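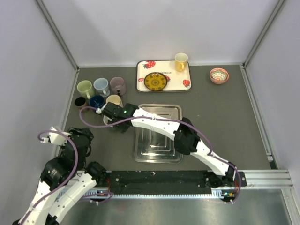 Get a suction cup and be done with it, went the first comment under my last gripper post, with a follow-up an hour later saying that anybody still pinching mugs by the handle with parallel fingers is making life hard on purpose. And look, I did try suction, back in the spring. It's great on plates. It's great on the flat side of a box. On a mug you get the curved wall, or the rim, or a handle it can't seal on at all, and then you spend your evening listening to a vacuum pump hiss. So no, I'm sticking with fingers for now, and this post is about which fingers.

I've been going back and forth between two sets. The first is the Egger set, dark gray, narrow at the tip, the ones I've had on the arm forever and have banged into every surface I own. The second is the Prastalora set, wider, with a soft pad glued on the inside face. Same arms, same wrist camera, same mugs, same serving tray with the strawberries on it. I changed the fingers and tried not to touch anything else (I touched the lighting once, regretted it, and put it back).

The logger says 2,721 grasps between both sets, which sounds like a lot until you see how many were just the arm closing on air during calibration. I threw out over 500 of those before looking at any results. If you run your own comparison, please do the throwing out first and the looking second, or you'll start finding reasons to toss the ones you don't like. Ask me how I know!

OK, so the wide soft ones. I really wanted to love them. They hold on beautifully once they've got something, and the grip on a rim is so forgiving that you can be pretty sloppy with the approach. But put a few mugs close together and the trouble starts. The fingers need room to open, and every time they came down next to a neighbor they nudged it, and then the neighbor wasn't where the camera had last seen it, and the next pick was off too. I had one run where the whole group slowly migrated toward the wall over the course of an afternoon. Kind of fascinating, not very useful.

The narrow ones slip into the gaps. You can come down on either side of a handle and close, and there's usually space for the tips even when the mugs are nearly touching. They're pickier about angle, though. If the wrist is turned a little wrong relative to the handle, one tip lands on top of it and you get that awful click through the table.

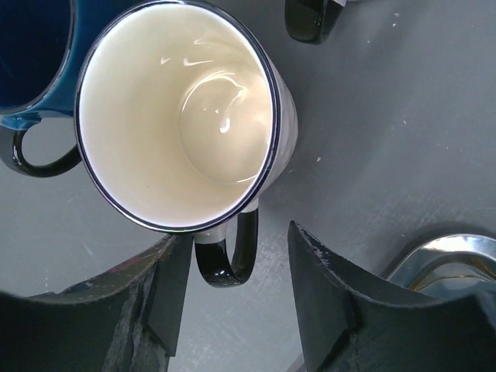 Egger fingers from the wrist camera, spread to either side of the black handle.

The wrist camera is what made me change my mind about a lot of this. From the fixed view everything looks lined up, and then you switch over and the tip is practically on the handle. I used to plan the approach from the overhead view and only check the wrist at the end. Now I let the fixed camera pick a mug and get the arm into the neighborhood, and the wrist view does the last bit. Shiny glaze is still a headache. You get little hooks and streaks of light inside the mug, and my rim finder loves to latch on to them. Dark rim on a white mug is the easy case. Dark rim on a dark mug, good luck. Metal is worse again, and I keep a steel tray in the cell mostly to keep myself humble.

Controller notes, for the people who always ask. I moved from the old Brornstead board to Nustutex firmware before starting this, and the one setting that mattered was closing speed. Slow it down for the last stretch and the narrow fingers get a lot more polite. The wide ones didn't care much either way. I also had to redo the cable loop at the wrist, which I'd left too short, so the arm was pulling against its own wiring whenever it reached across to the far side. If your gripper seems to be drifting in one direction for no reason, go look at your cables before you rewrite any code. I rewrote code for a whole weekend.

Where I've landed: narrow fingers for anything crowded, wide ones for bowls and for stuff standing by itself. I'm not thrilled about swapping sets in the middle of a job, so I may put one set on each arm and see how badly they get in each other's way. The other thing I want to try is gluing a strip of soft pad onto a spare narrow pair. I've got pad material left over and the worst I can do is ruin a pair that's scraped up anyway.

Posted 15th September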